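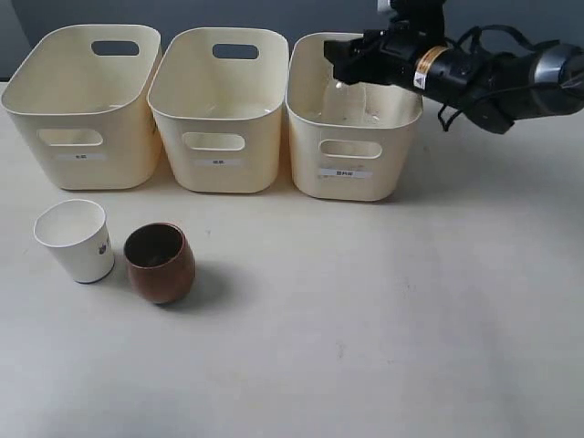

Can people who missed the open day still see the sorting demonstration?
The Drestholm workshop will run it again in October, and names can go on the list at the front desk from now on.

Open Day Review - Minutes
February 22, 2026
Chair: Nuria Montes
Notes: Rocío Soler

1. Minutes of the last meeting
Agreed with one fix: the loan from Coppens covers the display boards as well as the chairs.

2. Attendance
Rocío read out the door figures. We had 813 visitors, up from 559 the year before, and everyone was delighted! The side entrance on Stimbridge Road took far more people than we planned for, and the line there backed up past the bike racks before lunch. Nuria would like both doors open from the start next time.

3. The sorting demonstration
This was the big hit of the day and we spent most of the meeting on it. The Namik team ran the arm with the labeled bins and a mix of everyday things, cups included, and visitors could ask for the next item to be picked. Nuria said the best part was hearing a whole row of kids go quiet and then cheer when a paper cup went into its bin (the grown-ups were just as loud, for the record).

Not every pick worked. The arm missed a cup in the second session and the team stopped to talk people through what had gone wrong. Several comment cards mentioned that as the favorite moment. We agreed to ask Namik to keep those talks in and give them more time.

Points raised:
Labels on the bins can't be read from the back rows. Rocío will make large cards to hang from the front of the table.
The talk was hard to hear over the coffee area. Coffee moves to the hallway.
Six sessions was a lot for the presenters, who barely got to eat. A longer break goes in after session 3.
Visitors kept asking how the arm knows where to put things. Namik has offered to write a one-page handout in plain words.

4. School groups
Two teachers have written to ask for a visit of their own - very happy to see this. Nuria will offer them a morning at Drestholm, with time for students to ask questions at the table. Group size to be settled with Namik first.

5. Costs
Printing ran over because we ordered a second batch of maps. Room and chairs were within budget. Coppens has not sent the final bill yet.

6. Actions
Nuria: write to the teachers, confirm the October session, thank Namik.
Rocío: bin cards, revised floor plan, chase Coppens.

Next meeting when the Coppens bill is in. Rocío to send out the date.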